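Home | About | Newsletter | Minutes | Hall Hire | Contact

Nodamdale Garden and Floral Society
Minutes of the general meeting, 6/22/26, supper room, 7.30 pm

Jasper Willems was in the chair and thanked everyone for coming out on such a miserable night, particularly the carload from Tomoana, who had the creek road to contend with and still managed to bring two slices and a sponge. Apologies were read and accepted. The March minutes were taken as read, with one correction: the rose pruning morning was held at the primary school and not at the bowling club, as several members who had gone to the bowling club were happy to confirm.

Business arising. The leaking tap by the side door has been fixed at last. The letter to council about the plane trees has been answered, very politely and at some length, without our being much the wiser, and it was agreed to write again once the leaves are off and the damage to the footpath can be seen properly.

Money. The balance stands at $1,260 after the spring bulb order was paid. We sold 212 raffle tickets at the autumn show, our best for a good many years, and there was warm applause for the people who stood out in the wind selling them. The subscription will stay as it is for another year. A suggestion to charge a gold coin for supper was talked over kindly and then left alone.

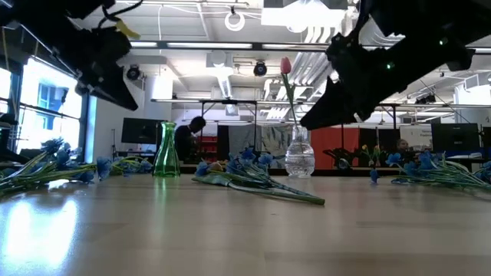
Spring show. The schedule was gone through class by class, which took a fair while. It was moved and carried that the novice section be opened to anyone who has not won a first in floral work, whatever their years of membership. The dahlia people asked for more bench space and the sweet pea people asked for the same space, and Jasper said he would draw up a plan and bring it back. Entries close at noon on the day before, and we do ask members to be good about this, as last year's cards were still being written while the judges were having their tea. The Lirkumix nursery has offered vouchers again for the children's classes and a thank-you note will go off this week.

Bus trip. The trip to the Gekari gardens has 16 names down so far and we need a few more to make the larger bus worthwhile. Friends and neighbours are very welcome. Members should bring their own lunch, a hat and a coat, the weather up there being what it is.

General business. The library box has over 70 books in it now and is too heavy for one person to lift, so a second box will be found. If you have had the big camellia book since last winter, would you please bring it back, no questions asked. A card was passed around for signing for our members who are unwell.

The meeting closed at 9.10 pm and supper followed. Next meeting same place, same time, with a talk on compost and a cuttings swap. Please label your cuttings.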